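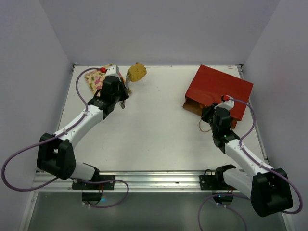
Why We Picked Lunch

Our class had to study one everyday habit at Kirkilside and find out something new about it. My partner Mircea Ilie wanted to do bus routes. I wanted to do lunch, and after one very hungry Monday we agreed on lunch! The question we settled on was simple: do students who pack their food the night before eat more of it than students who pack in the morning?

What We Did

We gave a paper diary to 38 students in two grades and asked them to fill it in for five school days. Each page had a line for when the food was packed, who packed it, what was in it and what came home again. That gave us 190 possible pages, plus five from a teacher who begged to join in, so 195 in all. Thirteen never came back (one went through the wash in a coat pocket, which we did get to see).

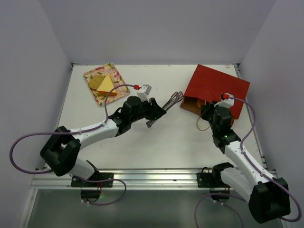
Figure 2. Paper bag and flowered tray. Sandwiches were the most common main item in our diaries.

What We Found

Night packers finished their lunch more often, and we were so excited when the first chart came out that way. Then we looked at who did the packing, and the picture got a lot more interesting. Students who packed their own food finished it on most days, whether they did it at night or at seven in the morning. Food packed by a parent came home much more often, mostly the fruit. Bananas did terribly. Grapes did great.

We also loved the comments people wrote in the margins. "Bread got soggy, ate it anyway" showed up in several versions. Tomato was blamed nearly every time, so we tried it at home with the tomato in its own little box, and the bread stayed much better until noon.

What We Would Change

Five days is short, and one of ours was pizza day, so a few students skipped packing altogether. We would run it for three weeks next time. We would also ask about breakfast, as two people pointed out that a big breakfast could explain a full lunch bag at three o'clock.

Mircea still wants to do the buses. I think we could do both, with a column for lunches eaten on the way to school.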